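Home Browse Ask Tags Members Workshop Log in

Two-armed robot can hold a tube but can't seat it without shoving everything across the table

Valdis Navickas
11/30/21

I share a workshop in Wellport with people who make sensible things like gates. My contribution is a robot with two arms that has spent most of November trying to put a white plastic frame together, a job I can do myself while holding a cup of tea.

The frame is a flat piece with ribs across the inside and round sockets that long plastic tubes push into. The robot has to pick up a tube, bring it over the socket, lower it and press. I drive it with Cernach, a bit of control software a friend and I wrote and named after a place where it rained on us. It can replay moves I've taught by hand, and it can stop a move when the motors start to strain. It doesn't measure force properly. There's a number that goes up when things are going badly, and I have learned to respect it.

Picking up is fine. Getting over the socket is mostly fine, within 3 mm on a good evening. Pressing is where it falls apart. Either the tube goes in crooked and jams, or it finds the rim of the socket and the whole frame sets off across the cloth like a curling stone. After some 200 attempts I have a folder full of logs and a certain reputation.

What I've tried so far:

Slower descent. Same result, more time to watch it.

Gripping harder. The tube turns in the fingers anyway when it catches.

Gripping the tube in different places, right down near the frame and then further up. Both are below. 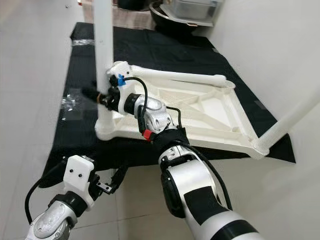
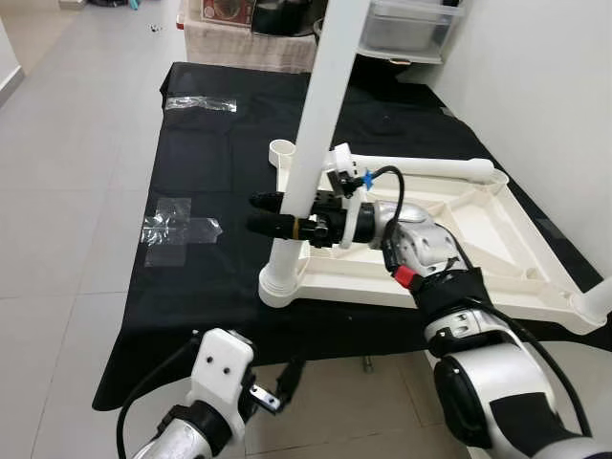

My own suspicion is the grip height, though I can't make the logs agree with me. Low down I get better aim, but the rest of the tube waves about above the hand and pulls it off straight. Higher up it feels steadier and then the bottom end wanders. You'll notice that the left gripper is hanging open in both of these. It has no role in the pressing step at the moment, because every time I gave it one the arms argued over who was in charge. Is it worth the misery of getting them to work together, or should I simply screw the frame down to a board and pretend that was always the plan? I'd like to avoid anything I have to buy. The budget went on the arms.

tack_and_turn

Clamp it. Sorry. You're asking the thing to do two jobs and it can barely do one.

Solve the insertion first with the frame fixed so it can't move at all. Scrap of ply, wooden blocks snug against the outside edges, board clamped to something heavy. Leave a little clearance on one side or you'll be swearing at it every time you swap frames. Once the tube goes in reliably with the frame held, unclamp it and see what you've still got wrong. At present you can't tell whether your aim is off or whether the target left.

And lose the loose cloth, or pull it tight and fix the edges. Cloth slides on a table, and hard plastic slides on cloth, so you have 2 slippery layers where you want none. Rubber shelf liner is cheap. I know you said nothing to buy. Look in a kitchen drawer.

Oonagh_at_the_bench

I agree with the clamping for now, but I think the left arm is worth the misery in the end and it isn't as bad as you fear. The trick is to stop them cooperating. Have the left arm close its fingers, put them down on a rib well inside the frame, press lightly and then go completely still. Hold position, take no further instructions. As far as the right arm knows, there's a rather odd clamp on the table. Your argument over who's in charge goes away because one of them has gone to sleep.

Choose the spot with care. If you press near the socket the two hands will meet, and if you press on the far side the frame will pivot round your finger when the tube catches. I'd start a short way in from the corner you're working on and go from there. Press straight down. Any sideways push and the left arm will be the one skating it about.

Now the jamming, which I think is a separate fault. Stop trying to come down dead straight. Tilt the tube a few degrees on purpose, let its lower edge drop inside the near side of the socket, then bring it upright slowly while keeping a small downward push on. You want it to find the wall of the socket, so touching is good news. Then a small wiggle, side to side, no bigger than your aiming error, pushing down all the while. If your bad number climbs, back off a hair and wiggle again. People do all this with their wrists and then tell you they just pushed it in.

On grip height, low for finding the hole. After it's started, let go, move up, take hold again and press. It costs a few seconds and you seem to have the evenings.

One more thing, which is the cable. On the right arm it loops up over the gripper, and if that gets tight when the wrist turns it will pull the hand round at exactly the wrong moment. Run the press with the wrist turned to each end of its range and no tube in the hand. If the number rises with nothing there, that's your cable talking.

groltov

have you tried a mallet

Valdis Navickas

Board and blocks built from offcuts from the gate people, who were delighted to be asked. With the frame held and the tilt added it seated 3 tubes in a row last night, then jammed on the next and I went home. Re-gripping higher up definitely helps. The cable test did show the number creeping up at one end of the turn, so I'm giving it more slack before I blame anything else. Left arm still asleep. I'll try it as a clamp next week and report back.

The mallet is under review.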